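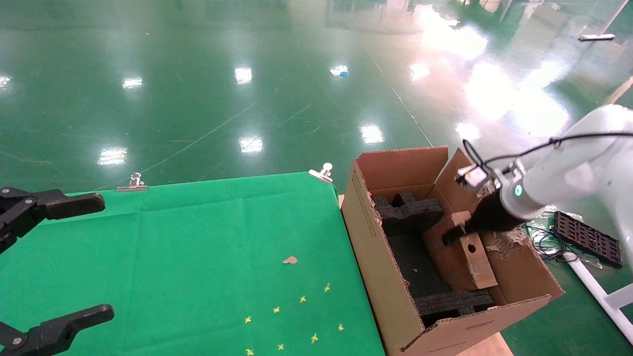 Why does the tile spacer exercise use two arms when one arm could reach both the table and the box?
Reach is only part of the problem. A single arm must finish at one station before it starts at the other, and its cycle time is the sum of the two. With two arms the cycle time tends toward the longer of the two tasks plus whatever is lost to waiting in the shared zone. The exercise is about measuring that loss.

MTRX 3505 Manipulation Laboratory
Handout 4: Bimanual Picking and Packing
Prepared by Mahlet Kahsay
Revised August 17, 2020

4.1 Scope

This handout covers Lab 4 and the written part of Assignment 2. It assumes you have finished the single-arm calibration in Lab 3 and that your group's hand-eye transform is saved on the cell computer. Groups without a valid transform will not be given cell time until they have one.

Notation follows the Lab 3 handout. Frames are written B for base, E for end effector, C for camera and W for the table. Left and right arms take subscripts L and R.

4.2 The parts

The parts are small yellow crosses, laid out on green cloth. Yellow on green separates well in hue and poorly in brightness, so threshold on hue. Groups that convert to greyscale first lose most of the contrast and then spend their session adjusting lighting that was never the trouble.

The cloth is clipped at its far edge. Do not move the clips. The W frame is taken from the table, but the pick height is taken from the cloth surface, and fold creases raise that surface locally. A fixed pick height will therefore succeed in some places and fail in others. Record the position of every failed pick in W coordinates and plot failures against the crease grid before you change any parameter.

A cross has fourfold rotational symmetry. Your pose estimator should return an angle between 0 and 90 degrees, and the planner should choose whichever equivalent grasp needs the least wrist rotation. Reports that return a full-circle angle lose marks under criterion 2.

Debris on the cloth is to be rejected by colour and by area. Do not clean the cloth between trials. A detector that only works on a clean cloth has not been tested.

4.3 The box

The box is corrugated cardboard with foam inserts and open flaps. It is modelled in the planner as five rigid plates, and the flaps are left out. This is a deliberate simplification and you are expected to criticise it in the report. Flaps deflect under contact, do not return to the same angle, and tear with repeated loading. Three treatments are acceptable:

(a) Approach vertically from above the flap line and accept the longer path.
(b) Add each flap as an inflated collision volume, sized to its full range of motion.
(c) Allow contact and limit the force at the wrist.

Option (c) needs a working force threshold. Start at 14 N and reduce it. Anything higher must be cleared with the demonstrator. If the arm stops on the threshold, retreat along the approach vector. Do not rotate the wrist while the gripper is inside the box.

4.4 Shared zone

The shared zone is the volume that both arms can enter. In the supplied Talico controller it is guarded by a single lock. An arm requests the lock at its entry waypoint, holds there until the lock is granted, and releases it at its exit waypoint.

Let t be the cycle time of an arm working alone and s the portion of that time spent in the shared zone. If s is less than half of t for both arms and the cycle times are equal, a schedule exists with no waiting. It will not be found by chance. You must offset the start times, and you should derive the offset before you come to the lab. Where the cycle times differ, simulate at least 2000 cycles and report the mean wait per cycle for each arm.

A common error is to set the entry waypoint inside the shared zone. The lock will then behave correctly in simulation, where arms have no stopping distance, and incorrectly in the cell.

4.5 Procedure

1. Load the cell file and confirm both base transforms.
2. Run each arm alone at quarter speed. Log t and s.
3. Run both arms with the lock enabled and zero offset. Log the waits.
4. Apply your derived offset and repeat.
5. Save the logs under your group name. The cell computer is wiped at the end of the session.

Keep all cables on the floor clear of the walkway. One member of each group stays at the emergency stop whenever either arm is powered, and does not operate the keyboard.

4.6 Reading

Bronholm, chapter 6, on mutual exclusion in shared workspaces. Ó Riain's course notes on contact with compliant packaging, sections 2 and 3. The Prurar gripper manual, for finger travel and force limits only; its sample code uses the old message format and will not build on our machines.

Assignment 2 is submitted through the unit page. Late work follows the faculty rule.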